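One block, one basket: a morning with the Praston collection team

Pavithra Acharya starts most workdays by smoothing a tablecloth. She runs data collection at Praston, a small group that trains robot arms to handle household objects, and the cloth is the first line on her setup sheet.

"People expect the code to come first," she says. "Mostly my day is furniture. Is the table where it was yesterday? Is the light the same? Then we record."

The project she works on is called Mugo. Its goal for the summer is modest. A person drives the arm through a short job, the system stores the camera views and the joint positions together, and a model learns from the stored runs. The job at the moment is to pick up a cube and put it in a basket. Acharya wants 1,000 good runs before the team moves on to anything harder.

Each run, or episode, starts with the gripper open and the basket empty. The operator moves the cube to a new spot between episodes and turns the basket a little. Acharya keeps a list of starting layouts, 36 of them, and the operators go through it in order and then start over.

"If the basket always sits square to the table, the model learns a square basket," she says. "So we turn it. It's dull, and it matters a lot."
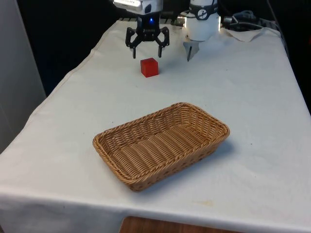
What counts as a good run

An episode ends when the cube is in the basket and the fingers are clear of the rim. After that the operator presses one of two keys, keep or discard. Acharya says the discard key gets used more than visitors expect – a slow start, a bumped basket, a hand reaching in too early.

She does not throw away every clumsy one. If the operator misses the cube, backs off and gets it on the second try, the run is kept and tagged as a recovery. In June the team trained a model only on clean runs, and it did badly as soon as anything went wrong. It would close on air and carry nothing to the basket.

"It had never seen a mistake, so it didn't know it was in one," she says. "Now we ask for recoveries. I want 50 from each operator, and they have to be real ones. You can tell when somebody misses on purpose."

The arm's own view is the one she checks most closely. The fixed camera gives the general layout, but the last inch of the reach is easier to judge from the wrist, with the fingertips and the cube in the same picture. She goes through a batch of wrist recordings every afternoon at double speed and stops at the moments just before contact.

A fingertip that comes in too close to one side can push the cube away before the grip closes. Acharya marks those runs for a second look. Some stay in the set and some don't, and she admits the line between them is a matter of judgment.
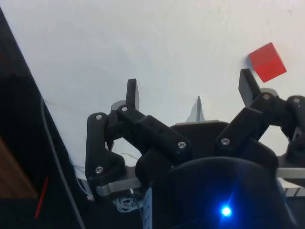

Kelly Dantas would draw that line somewhere else. In her view a nudge before the grasp is useful, and too many of them are being cut. She has asked for the marked runs to go into a separate set so that two models can be trained and compared, one with the nudges and one without.

"Pavithra likes a tidy grasp," Dantas says. "I'd like to know what the tidy grasp is costing us."

Acharya has agreed to the comparison. It will run once the second round of layouts is done, with 50 test attempts for each model and the same starting positions for both.

She has fewer doubts about the operators' hours. Nobody drives the arm for more than an hour at a stretch, and the first few episodes after a break are treated as practice. Tired people make long, wandering paths, she says, and the model copies those as faithfully as it copies the good ones.

After the cube comes a softer object, probably a folded washcloth. The basket will stay. Acharya has already started the new list of layouts, and she expects to rewrite it at least twice.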